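The owner of Padeck, a 78-seat supper club that has been closing since August, would like it known that she is not sentimental. She tells me this while holding a menu from opening night.

"People say they'll miss the soup," she says. "They had 113 chances to order it last winter. I kept the tickets."

She bought the place from a cousin who had tired of it in five months and moved to Trindade to sell boats. The piano came with the deal. So did the piano player – "he was on the inventory, under fixtures."
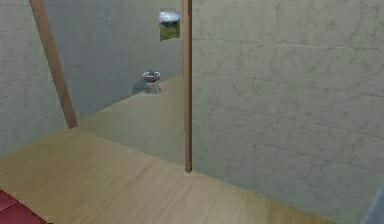 Did she ever think of changing the name? Once. A consultant suggested Flavska, and charged her $1557 for it. "I asked what it meant. He said it tested well."

The last dinner is set for seven o'clock, whenever the liquor runs out. She expects a crowd, and she expects them to ask for the soup.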